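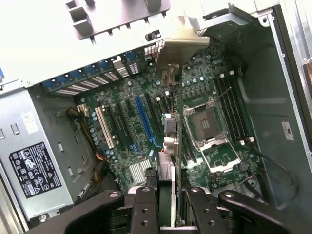

Adding a second network card to an old tower, is it worth it for a home file server?

Tiziana Greco

Hi everyone! I've been given an old desktop tower and I'm itching to turn it into a little file server for the house. We have 4,000 family photos spread over three laptops and a drawer of memory sticks, plus my dad's scanned recipes, and I'd love to have it all in one place at last.

The built-in network port works but it's slow, the old 100 megabit kind. Copying one folder of videos took me most of an evening. I have one free short PCI Express slot and one long one that had a graphics card in it. Can I put a gigabit card in either of them? And do I need to do anything special so the computer uses the new port and forgets the old one? I've swapped memory before but never added a card. I was going to call the machine Tetumura, after the street my grandmother lived on, so it had better be good!

Jucélia Trindade

What a great project, you're going to love having it. I've been running one of these in my hall closet for years and it's the most useful computer in the house.

Yes, either slot will do. A short card works fine in a long slot, it just leaves the rest of the contacts unused. I'd go for the short one, so the long one stays free if you want a drive controller later (you will want more drives, trust me!).

Shut down, unplug the power cord, then press the power button once to drain what's left. Lay the tower on its side so you're pushing straight down. Take out the blank metal cover behind the slot, touch bare metal on the case, and hold the card by its edges. Line up the gold contacts and press evenly until it's all the way in. Then put the screw back in the bracket. A card that isn't screwed down can tip a little when you plug the cable in, and I lost a whole Saturday-type afternoon to exactly that once.

As for the old port, go into the setup screen at startup and look for something like "Onboard LAN" and set it to disabled. Save, restart, done.

Before you buy anything, check your router too! If its ports are also 100 megabit, the new card won't speed up a thing. Same goes for the cable. Mine had a cable with only four wires connected, and replacing it took my copies from 11 megabytes a second to a little over 100. I walked around the house telling everybody.

And please make a second copy of those photos on an external drive. I keep mine at my sister's place and swap it in June and again around the holidays.

Ulden83

Just use wifi, it's fine for photos.

Amix

Wifi is OK for looking at photos but I wouldn't want to move all those videos over it. Agree with Jucélia on the card. One thing to add: if you're putting Linux on it, the new port will probably show up under a different name, so check your network settings if it doesn't connect right away. Had me stumped for an hour. Also give the server a fixed address in the router so the laptops can always find it.

Tiziana Greco

Thank you so much! Checked the router and it's gigabit on all four ports, hooray. The cable is ancient so I'm replacing that too. Ordering the card tonight, and I'll borrow an external drive from my brother for the second copy until I get my own.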